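Skundo Court Residents' Association
Minutes of the general meeting, November 29, 2019
Held in the ground floor lounge

Present: Niamh Cronin (chair), Nii Zakaria, Ohemaa Agbeko, Efua Dankwa (minutes), and residents as per the sign-in sheet, one of whom signed in as "You know who I am." The minute-taker does not.

Apologies: Fuseini Antwi, who sent a two-page letter to be read aloud. It was agreed to summarize it.

1. Minutes of the last meeting

Approved after one correction. Mr. Zakaria did not "storm out" in May. He left at a normal speed to move his car. The minute-taker accepts this and notes that the door was very loud that evening.

2. Matters arising

The side gate still does not latch. Drolus, who installed it, have been out twice and report that it latches when they are there. Ms. Agbeko has a video of it not latching. She played the video. It is long.

Action: NC to send the video to Drolus.

The lost umbrella from the last meeting is still in the lounge. If it is yours, please stop telling people it was stolen.

3. Laundry room hours

This took up most of the evening.

The current hours end at 11 at night. Mr. Antwi's letter asks for nine, on the grounds that his bedroom is over the dryers and he can tell from his bed who has left a belt in their jeans. Residents who work evenings said nine was impossible. Ms. Agbeko offered ten as a compromise. Both sides rejected it with equal warmth.

Mr. Zakaria asked whether the machines could be made quieter. The chair said Enovora had quoted $812 to put rubber mounts under all of them and rebalance the big one that walks. A resident asked how far it walks. The chair said far enough that it has unplugged itself.

There was a discussion of whether a machine that unplugs itself at night is a problem or a solution.

Proposed by NZ, seconded by OA: accept the Enovora quote and leave the hours alone until spring. Carried, with one against. Mr. Antwi's letter had asked that his vote be counted against whatever was decided. The chair ruled that this is not how voting works. It was then carried with none against.

4. Kitchenette in the lounge

The chair reminded everyone that the color was chosen by a vote at which six people turned up, and that the time to dislike teal was then. Several residents disliked it now.

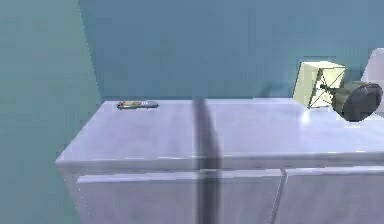
Ms. Agbeko asked who is supposed to buy the coffee. Historically it has been Mr. Antwi, and his letter (second page, underlined) says he is finished with all that. A jar for contributions was suggested. The last jar was recalled by those present. It ended the year holding 47 cents and a button.

It was agreed that the association will pay for coffee, that the coffee will be the cheap kind, and that anyone wanting the other kind may bring it and hide it.

Action: ED to buy coffee. The minute-taker wishes it recorded that she was writing at the time and did not hear herself volunteer.

5. Parking

Space 11 has had a boat in it since May. The owner was present and said it is a trailer with a boat on it, and the rules mention boats but do not mention trailers. The rules were fetched. He is right.

The chair proposed adding the word "trailers." The owner asked if this would apply to trailers already parked. The chair said yes, in particular to those.

Carried. The owner has 90 days and was a good sport about it, apart from the remark about the chair's hatchback, which he withdrew.

6. Holiday party

Same as last year, without the karaoke machine. Mr. Zakaria asked why without. Nobody wished to be the one to answer, and the chair moved on. Food will come from Zúñiga again if they will have us. Ms. Agbeko will ask them, and will apologize about the trays.

Action: OA to call Zúñiga. NZ to put up the lights in the entry, using the ladder and not the chair on the table.

7. Any other business

A resident asked if something could be done about the pigeons. The chair asked what he had in mind. He had nothing in mind.

Another resident thanked whoever has been bringing packages in out of the rain. No one owned up to it, so the thanks are recorded here for collection.

Mr. Antwi's letter closes by wishing everyone a pleasant evening and asking that the meeting not run past nine, as the lounge is also under his apartment. This was read out at twenty past.

Meeting closed at 9:25. Date of the next meeting to be posted by the mailboxes once the chair has found the calendar.

Minutes taken by E. Dankwa. Corrections in writing, please, and not through my door after ten.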